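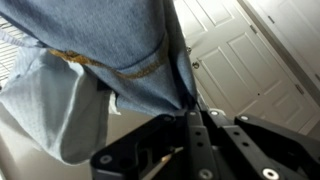 Do you need to iron jeans before folding them?

Most people can skip it if the jeans are given a good shake and pulled flat along the seams while they are still slightly damp.

Delyth Kemeys gives that answer several times a week. She runs the mending and laundry counter at Tuvia, a small shop that takes in clothes, washes them, repairs what can be repaired and sells them on. She has handled denim there for 28 months.

"Denim is heavy and it remembers how you left it," she says. "If you dry it in a heap you get a crease across the thigh and it stays there until the next wash."

She turns jeans inside out for washing and turns them back before they are dry. The pockets get pulled out first. "The pocket bags are thin cotton and the rest is thick, so they dry at different speeds. People fold them away with wet waistbands all the time."

For folding, she lays one leg over the other, tucks in the point at the seat and brings the hem up to the waist. Then she folds it again, in 3 if the shelf is shallow.

Stitching is what she checks last. A loose hem is quick to put right, but she won't patch a worn inner thigh unless the cloth round it is still firm. "You sew into weak cloth and it tears next to your sewing."

Her colleague Farah Ginting prefers to hang everything by the belt loops. Kemeys has tried it. "It's fine if you've got the rail. At home I haven't, so I fold."

The counter is open until four, and repairs brought in during October will be ready the following month.

Contact Tuvia | Copyright Tuvia | Back to top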